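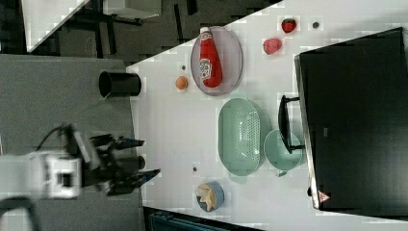
I bought the Drovach folding table in June to replace a kitchen table that took up half the room whether anyone was sitting at it or not. It has a white top, two drop leaves and a narrow center section on a steel frame. I have used it every day since then for meals, prep and paperwork, so this covers more than the first week.

**Assembly**

The box weighs more than you expect and the delivery driver left it on the bottom step. There are 22 screws in one bag and a second bag of washers, and the washers come in two sizes that look the same until you put them side by side. The instructions show the frame upside down in steps 3 and 4 and right side up in step 5 without saying so. I put one leg brace on backward and had to undo it.

It took me most of an evening. My neighbor Sarmīte Hunt has the same table and did hers in an hour, but she had put together the Drovach bench before it and knew how the cam fittings work. Use your own screwdriver. The hex key in the bag is soft and mine rounded off on the last leg.

**The top**

The surface is smooth with a slight sheen. It wipes clean with a damp cloth. So far I have had tomato sauce, coffee, beet juice and ballpoint on it. The first two came off right away, beet juice needed baking soda, and the pen left a faint line that I can still find if I look for it at an angle.

White shows crumbs. If that bothers you, the table also comes in gray. I would still pick white again for a small kitchen with one window.

I don't put hot pans directly on it. The care sheet says not to, and the Vumis table I had before this one got a ring that never came out, so I keep a cork mat on the center section.

Scratches: two so far, both short, both from dragging the mail scale across it.

**The leaves**

Each leaf is held up by a leg that swings out from the frame. With both leaves up, four adults can eat without bumping elbows, and six can if two of them sit at the ends and don't mind the frame against their knees. With both down, the center section is deep enough for a toaster and not much else.

The hinge gap is the weak point. Flour and salt get down into it and you have to fold the leaf to brush them out. I bake on Sundays - well, I used to - and after rolling dough I spend more time on the hinge than on the rest of the table. A strip of rubber along the joint would fix this, and the Luik table my sister has comes with one.

The left leaf sat slightly higher than the center when I first set it up. There is a small leveling foot on the swing leg that the instructions don't mention. Two turns brought it down even.

**Stability**

It is steady with both leaves up. With only one up, it is fine for eating and writing, but kneading makes it creep across the floor. I put felt pads on at first, which made it worse on vinyl, then switched to rubber caps from the hardware store. They are 22 mm and fit tightly.

I have not tried leaning my full weight on a leaf, and I wouldn't.

**Moving and storing it**

The store page calls it portable. It weighs 31 pounds. I can walk it across the kitchen by myself, but I need help on the stairs. Folded, it slides in behind the pantry door with a little room to spare. The casters are sold separately and I have not bought them.

**Price and service**

I paid $300 on sale. The regular price is $400, and at that price I would look harder at the Luik, which has better hinges and a heavier frame but only comes in one size.

One swing leg arrived with chipped paint. I wrote to the seller, the Drandska shop, and got a reply from Ieva Dzene the next morning asking for my order number. The new leg came in nine days. She didn't ask for the old one back, so I have a spare.

**Would I buy it again**

At the sale price, yes. It does what I needed, which was to give me the floor back between meals. Check the swing legs for chips before you throw out the box, and look for that leveling foot.

Four stars. I took one off for the hinge gap and the instructions.

Update, 23 Sep 2021: the right leaf has started to squeak when it goes up. Silicone spray on the pin stopped it for a few days and then it came back. Still four stars.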